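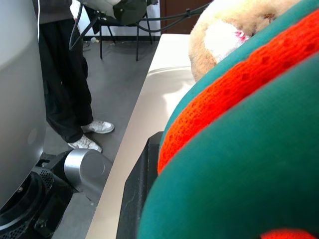

Wrist camera view with a plush toy at the gripper finger.

Log the wrist camera with everything else, or don't bother logging

By Zainab Akinola

Most of the manipulation software I get asked to look at has the same gap. The team records joint positions, commanded positions, gripper width, motor current, and the output of the planner. They record the overhead camera. Then they drop the wrist camera stream, or keep it at a low rate in a separate file with its own clock. When a grasp goes wrong, they open the overhead video and see the back of an arm.

I think this is a mistake, and a cheap one to fix. The wrist stream should be a first-class part of the log, on the same clock as the joint data, at full rate, for every run.

Take soft objects. A plush toy with a knitted band is a bad target for most grasp planners. The planner wants a surface and a normal. A stuffed toy gives it a surface that moves when touched, with loose fur in one place and stitched loops in another. Depth sensors round off the fur. The mesh you get is a guess, and the planner treats it as fact. From overhead, a finger beside the toy and a finger under it can look nearly the same. At the wrist you can see the fabric bulge around the side of the finger. I know of no other sensor on a common arm that tells you this so directly. Motor current will tell you something is pushing back, but it won't tell you what or where.

The usual objection is storage. At Pleto, where I worked on the control stack for a picking cell, we had a rule that image data was deleted at the end of each shift unless an operator flagged the run. Operators flagged runs that failed loudly. They did not flag runs where the item was picked up badly and survived. In one review we had 139 logged grasps on soft goods and usable wrist video for 26 of them. We spent April trying to tune a slip threshold from the current traces of the rest. The threshold we shipped was replaced as soon as somebody went back and recorded the video properly.

Storage costs money, and I don't want to wave that off. But the comparison people make is between the price of disks and nothing. The right comparison is with the hours engineers spend arguing over a plot.

The second objection is that the wrist view is messy, and it is. It moves with the arm. The object often fills half the view, too close for any detector trained on whole objects. The background has table edges, chair legs, cables, somebody's shoes, other parts of the hardware. Perception people look at that and ask for a cleaner camera. I understand the request. I have made it myself. But a detector that needs a tidy background will fail in a room with people in it, and most rooms where these arms will work have people in them. If the mess is in the deployment, it should be in the log and in the test set.

Masking is a related habit I would drop. Torres, the replay tool we used after Pleto, cropped the wrist stream to a box around the gripper by default. It made the files smaller and the viewer faster. It also threw away the table edge, and the table edge was often the best evidence we had that the hand-eye calibration was off. We found a 2 degree error in one mount only after turning the crop off. Crop in the viewer if you like. Don't crop in the recorder.

Clocks matter more than either of these. A wrist frame that is 34 milliseconds away from the joint reading it is paired with will show the finger in a place the controller says it isn't. During free motion you may not care. At contact with something soft, that can be the difference between touching and squeezing. Stamp the frame at exposure, in the driver, before any queue. Store the stamp from the camera and the stamp from the host, both of them, and let the replay tool decide. I have seen teams write a whole correction layer to recover information the driver had and discarded.

None of this needs a new framework. Suritz and Workel, the two small recorders I have used most, can both do it with a change to the config file. What they lack is a sensible default. Both ship with wrist images off. A new user sets up the arm, runs the sample task, gets a neat folder of joint data, and assumes that is what a log looks like.

I would turn it on by default and make people turn it off, with a line in the run header saying they did. Then whoever opens the file a month later at least knows what was left out.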